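Notebook, March: bowl sorting at the Moline canteen, simulation before the arm is moved 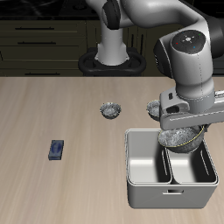
Written by Anqi Peng, 14:20, for the Erier folder

Today I made 27 runs with the dark gray bowl going to the white bin with the two compartments. In 3 of them the gripper touched the divider in the middle. I have lowered the speed over the bin and will repeat tomorrow.

The small fluted bowls stay on the table for now. Lüthi wants them in the left compartment, but the kitchen people at Moline told me they always stack them by hand while they talk, and they would like to keep this. I think we should listen. The heavy trays are what hurts their wrists.

What changes for them: the late shift will no longer sort, it will check the bins and call us when the arm stops. Two persons asked if they will lose hours. I could not answer and I don't like that. Flason must say it in writing before we install.

To do: new grip height, ask for the shift plan, blue block stays where it is on the left.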